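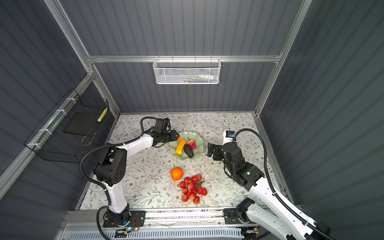 Spent the afternoon at the Kirbridge open day, where Kirico had put two robot arms to work on a fruit plate. I have been to worse lunches.

Sign-up was online, 100 places, gone by teatime on the first day. I got in off the waiting list, which tells you how the other 99 felt once the weather turned.

You start in a corridor with a lanyard and a biscuit. Marwan Nassar gave the welcome talk. He had 140 slides and showed us nine of them, for which I would like to thank him publicly.

Then through to the demo. The fruit is artificial. A man near me asked why they didn't use real fruit and was told to imagine the smell of a real grape after a week of practice. He nodded like someone who had once lost a satsuma in a car.

The job, as explained to us: fruit goes on the plate, fruit comes off the plate. Two arms, one plate with a frilly edge, a flowery surface underneath. Very much my nan's front room, if my nan had gone in for aluminium rail.

Paloma Blackwood was running the session. I asked her which fruit was the hardest. "Grapes," she said, before I'd got to the end of the word hardest. There is history there and I left it alone.

The avocado is apparently no bother at all. First time anyone has said that about an avocado.

Both arms have a camera at the wrist, so each one gets a close-up of whatever it is about to pick up. I'd be nervous too. Imagine doing your big shop with your face that near the apples.

What I hadn't expected is how slow it is. The gripper comes down over the yellow one and has a long think. Twenty of us stood there in total silence, leaning in. I have watched penalty shoot-outs with less feeling.

A child asked if the arms ever bump into each other. Paloma said "less than in September". Best answer of the day, no follow-up questions taken.

They log every go, good or bad. The target for this week is 280 and they were behind, partly on account of having to stop and talk to people like me.

Someone from Khoo asked a very long question about cycle times. It had three parts and a preamble. The arms carried on with the fruit, and I know whose side I was on.

Yes, I asked when it can do my washing up. Yes, everyone asks that. Marwan has a face ready for it.

Left with a tote bag, a pen that doesn't write and a leaflet about the Jirnent workshop, which is up to 2 hours long and has no fruit in it as far as I can tell. Might go anyway. The biscuits were good.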